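# 第4回 衣類の仕分けと靴下の扱い

配布 26/08/2024
科目 家庭管理実習(収納・衣類)
担当 Lihua Tan

前回の表2を持参すること。今回の後半で記入欄を使う。

## 4.1 前回の補足

第3回で「一次置き場」と「定位置」を区別した。提出されたノートを見ると、この二つを同じ意味で使っているものが多い。定義を再掲する。

- **一次置き場**:洗濯・乾燥を終えた衣類、または着用後の衣類を、分類が済むまで置く場所。床、寝台、机の上など、面であれば種類を問わない。
- **定位置**:分類後の衣類が次に使われるまで留まる場所。引き出し、棚、蓋のない容器など。
- **中間容器**:一次置き場から定位置へ運ぶための容器。定位置を兼ねる場合がある。

中間容器が定位置を兼ねる場合、容器は移動させるものか据え置くものかを先に決める。決めずに使うと、容器の中身と引き出しの中身が重複し、同じ種類の衣類が二か所に分かれる。第3回の演習では、靴下でこの重複が最も多く見られた。

## 4.2 分類の単位

衣類の分類には、種類(シャツ、ズボン、靴下など)、使用者、色、洗濯条件の四つの軸がある。洗濯前の分類では洗濯条件を第一の軸とし、洗濯後の分類では種類または使用者を第一の軸とする。本科目で「仕分け」というときは、断りがない限り洗濯後の分類を指す。

分類の単位は「一度につかんで動かすもの」とする。シャツは一枚が一単位である。靴下は一足が一単位であり、片方だけのものは単位として数えず、未対の品として別に扱う。

この単位の取り方は作業記録の書き方に影響する。靴下を一本ずつ記録した班と一足ずつ記録した班では、同じ量でも記録上の点数が倍違う。Jostside実習室の保管記録では、昨年度12月分の靴下が178足と記載されている。これを点数の欄に写すときも178とし、倍にした値を書かないこと。

## 4.3 大物と小物の順序

一次置き場に複数の種類が混在しているとき、順序は次の二通りがある。

**(a) 大物先行**
面積の大きい衣類を先に取り除き、残った小物を分類する。下に隠れた小物が早く見つかる。大物を持ち上げる際、上に載った小物が散る。

**(b) 小物先行**
上に載った小物を先に容器へ移し、その後で大物をたたむ。小物が散らない。大物の下や折り目の中に残った小物は、二巡目で回収する必要がある。

混在の状態を見て選ぶ。小物が大物の上にまとまって載っているなら(b)、大物が小物を覆っているなら(a)が適する。両方が混じる場合は(b)で始め、上面が片付いた時点で(a)に切り替える。

切り替えの判断は、上面に単独でつかめる小物が残っているかどうかで行う。残っていなければ切り替える。大物の袖や裾に絡んだ小物は単独でつかめないので、(a)に入ってから処理する。

木目の床を一次置き場とし、白い蓋なしの容器を靴下の定位置とした配置では、淡い水色の衣類の上に白い縞の入った黒い靴下の束が載り、容器の側にも同様の束が入っている。上に載った束については(b)の条件に当たる。水色の布のしわの間には紫色の小さな布があり、靴下の下には明るい灰色の布が一部隠れている。二巡目の対象はこの種の品である。

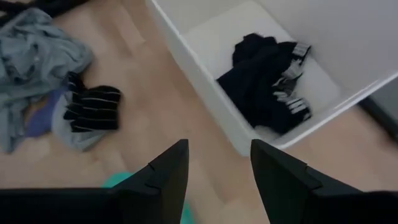 Meifang Qiuからは、容器に同じ柄の靴下がすでに入っているなら、床の束をそのまま入れてよいのか、それとも一度開いて対を確かめるべきかという質問が出た。束ねた状態で移すと作業は速いが、左右の取り違えが容器の中に持ち込まれるのではないか、という趣旨である。

同柄の靴下に限れば、取り違えの影響は小さい。左右の区別がない同じ製品であれば、どの二本を組にしても使用上の差は生じない。ただし次の場合は開いて確かめる。

1. 縞の幅や間隔が異なる製品が混ざっている可能性がある場合
2. 同柄でサイズが二種類以上ある場合
3. 使用者が二人以上いる場合
4. かかとやつま先の摩耗に差がある場合

1は見落としやすい。黒地に白の縞という組み合わせは多くの製品にあり、重ねた状態では縞の本数が読み取れない。折り返した口の部分だけを見て同柄と判断しないこと。

4については、摩耗の進んだ片方を新しい片方と組にすると、組全体の廃棄時期が早まる。摩耗の近いもの同士で組み直し、組み直した旨を記録の備考に書く。

## 4.4 束ね方

靴下の束ね方は本科目では次の三種を扱う。名称は教材間で統一されていないため、本資料での呼称に従う。

| 呼称 | 手順の概略 | 占有形状 | 口ゴムへの負荷 |
|---|---|---|---|
| 重ね置き | 二本を重ね、折らずに置く | 細長い | なし |
| 二つ折り | 二本を重ね、中央で折る | 長方形 | なし |
| 返し留め | 二本を重ね、片方の口を返して包む | 丸みのある塊 | あり |

返し留めは対が外れにくく、容器に投入しても崩れない。一方、口ゴムの片側だけが伸びる。長期保管には使わず、運搬時に限るのが妥当である。

二つ折りは引き出しに立てて並べるのに適する。蓋のない容器に入れる場合は、仕切りを使うか、容器の幅いっぱいに詰める。余裕があると倒れ、上から見たときに柄が確認できなくなる。

重ね置きは一次置き場での仮の状態と考える。複数足を重ね置きにすると、どこまでが一足か判別できなくなるため、足数を記録する前に二つ折りか返し留めに改める。

厚手の靴下は返し留めにすると塊が大きくなり、口ゴムの伸びも増す。二つ折りとし、折り目をつま先寄りにずらして厚みをならす。丈の短い靴下は中央で折ると開きやすい。重ね置きのまま仕切りの中に入れてよい。

## 4.5 容器の選定

靴下用の容器を選ぶ際の確認項目を示す。

- **開口部**:手首まで無理なく入る幅があるか。口が底より狭いものは、底の品を取り出しにくい。
- **深さ**:返し留めの塊を二段以上積まない深さが望ましい。深い容器では下段の品が使われなくなる。
- **内面**:編み目のある容器は、薄手の生地が引っかかることがある。
- **色**:黒や紺の靴下が多い場合、内面が淡色の容器のほうが残りを見分けやすい。
- **安定**:床に置くなら、片手で中を探っても動かないこと。

実習用にはHirnudbergの蓋なし容器とLuoの仕切り付き容器を用意している。備品番号832の棚に置いてあるので、使用後は同じ棚に戻す。Luoの仕切りは取り外しができる。外した仕切りは容器の底に平らに入れて返却する。

容器を据え置くとした場合、一次置き場との距離は腕の届く範囲にとる。遠いと途中に小さな山ができ、新しい一次置き場になる。演習で時間を要した班の多くは、この山の再分類に時間を使っていた。

容器を移動させるとした場合は、種類が変わるたびに容器を空にする。靴下を入れたまま下着の回収に使うと、引き出しの前でもう一度仕分けをすることになる。

## 4.6 大物の処理

靴下を移した後に残る大物は、次の順で処理する。

1. 端を持って持ち上げ、低い位置で軽く振る。内側の小物を落とす。
2. 袖、裾、ポケットに手を入れて残りを確かめる。
3. 表裏を直す。
4. 種類を判定する。

判定が最後になっている点に注意する。丸まった衣類は、シャツかズボンか外見だけでは判別できないことがある。色と生地の見当で先に置き場を決めると、広げた後で移し直しが生じる。淡い青の布はその例で、薄手のデニムとシャツ地は、しわのある状態では見分けにくい。

濃色の衣類が一次置き場の端にある場合は、そこも同じ巡で処理する。端の品は別の山とみなされて残りやすい。山の境界は作業開始前に決め、記録用紙の略図に書き込む。略図は輪郭線だけでよく、個々の衣類を描く必要はない。

## 4.7 未対の品

片方だけの靴下は、仕分けの終了時点で「未対」として一か所に集める。容器に混ぜない。保留の期間は洗濯4回分を上限とし、その間に対が現れなければ、同柄の未対品との組み替えを検討する。組み替えもできないものは用途を変えるか処分する。

未対の品を探す場所は次の順とする。

- 大物の内側(袖、裾)
- 洗濯ネットの縫い目の付近
- 洗濯槽の内壁
- 一次置き場と家具の隙間
- 前回の定位置

最後の項目は、片方だけが洗濯に出され、もう片方が容器に残っている場合を想定している。返し留めで保管していればこの事例は起こりにくいが、4.4の負荷の問題がある。保管方法を変えるより、着用後に二本をまとめて洗濯に出すほうが先である。

## 4.8 演習

二人一組で行う。教材の衣類はIndierの袋に入れて配布する。袋の中身は組ごとに異なる。

**演習A** 袋の中身を一次置き場に広げ、大物先行で仕分ける。所要時間と二巡目の回収点数を記録する。

**演習B** 同じ中身を袋に戻して口を閉じ、上下を2回返してから再び広げる。小物先行で仕分け、同じ項目を記録する。

**演習C** 靴下のみを取り出し、三種の束ね方でそれぞれ容器に入れる。容器の上から柄が確認できる足数を比較する。

記録上の注意

- 時間は袋を開けた時点から、最後の品が定位置に入った時点まで。
- 二巡目とは、一度終了と判断した後に見つかった品の回収を指す。
- 束ね直しは回収点数に含めない。
- 組の一方が作業し、もう一方が記録する。演習Bで交代する。

演習AとBで作業者が替わるため、所要時間の差をそのまま手順の差とみなすことはできない。考察にはこの点を含めること。余裕があれば、交代せずにもう一度ずつ行い、値を併記する。

## 4.9 提出物

記録用紙一枚、考察を半ページ。考察では、自分の組の混在状態が4.3のどちらに該当したかを最初に書き、選んだ手順との一致または不一致を述べる。略図には山の境界、容器の位置、作業者の位置を入れる。

次回は引き出し内の配列を扱う。自宅の引き出し一段の内寸(幅、奥行き、深さ)を測り、表2の右欄に記入しておくこと。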